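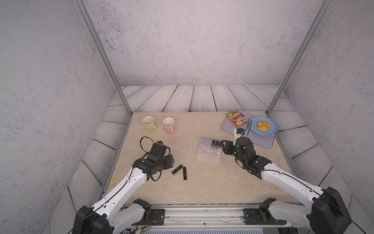

Larnness Home & Storage Team — Speaker notes

Talk: Do you need an organizer for that?
Speaker: Isla Tapsell
2022-05-13

SLIDE 1
Leave the picture up while people sit down. Don't introduce it yet. Say good morning, say which team I'm from, get going.

Ask: who bought a clear acrylic organizer in the last year? Hands. Who still puts things back in it? Wait. Let them look at each other.

SLIDE 2 — the claim
The pitch for clear holders is always that if you can see it, you'll put it back. I have heard this from suppliers at Rundon and again at Clunus and I have yet to be shown anything behind it. Our own August survey had 139 replies, all from people who already shop with us. I wouldn't hang a product line on that.

Back to the picture. Lipsticks standing in a single row, purple caps toward one end, black tubes toward the other. Looks great. Now look at the two black ones lying on the marble-look top. The row is very good at displaying lipsticks. Whether it gets the last couple off the table is a separate matter, and the brochure skips it.

Someone will say color sorting helps. Maybe. With the black ones you still have to pull out a tube and read the bottom to find the shade. (Pause for the people who do this every morning.)

SLIDE 3 — trays
I'm softer on trays. A lavender tray with a Fox's packet in one corner and a bread roll or some kind of pastry on a blue plate next to it. Not sorted, no compartments, and you could carry the lot in one trip. The mugs are over on the other side, one pale green, one pink. Would they go on the tray too? Ask the room. I'd say one would fit and the second is pushing it, but I haven't tried.

SLIDE 4 — money
The Kurian range lists 3,397 items under "countertop." Read the number slowly. Then ask what a shoebox lid costs.

Don't get dragged into bathroom drawers. If asked, say that's the afternoon talk.

CLOSE
Try a tray for two weeks before buying anything with slots. Questions.

Related items
Drawer dividers: the case against
Mugs, hooks and shelf depth
Notes from the Clunus visit

Contact the Home & Storage Team | © Larnness | Back to top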